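Last updated: December 29, 2023

Section 4. Setting up the sorting bench for a mixed shift

I wrote this part for the people who'll be standing next to the arm all day, so it's less about the controller (Maarten Willems covers that in Section 3) and more about what changes for you. At Detton we used to sort every sample tray by hand. Now the arm does the moving and we do the laying out, the checking and the odd rescue. It took me until March to stop reaching in out of habit!

1. Press HOLD on the Triseo panel and wait for the amber light. Don't lean over the bench before it comes on.

2. Check that the wooden board sits flat on the blue pegboard. If it rocks, take it off and brush out whatever is under it – usually a chip of plastic.

3. Lay out your blocks with a bit of space between groups. You don't need tidy rows. I spent weeks lining everything up like a store window and the arm didn't care.

4. Enter the job code. Color sorting is 483, shape sorting is 831. Read it back off the screen before you confirm.

5. Step behind the line and press RUN. Let the first pass finish before you start another task.

CAUTION: Never pull a block out from under the arm while it's running, even if it looks parked. Press HOLD first, every single time.

Note: The arm stops for a check every 1,000 moves. On the old rota that was our coffee break, and Lebrun on the late shift still treats it that way (fine by me). Wipe the board, look over the arm tip, then press RESUME.

Note: Hand sorting hasn't gone away. Each of us keeps one tray a week so we stay quick at it, and you'll be glad of the practice the first time the panel shows fault 17 in the middle of an order.

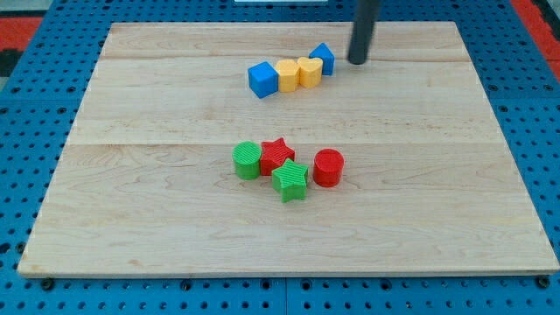
Who signs off a tray if the arm did all the moving?

The person on the bench does. Check the tray, then put your initials on the card the same way you would for one you sorted by hand.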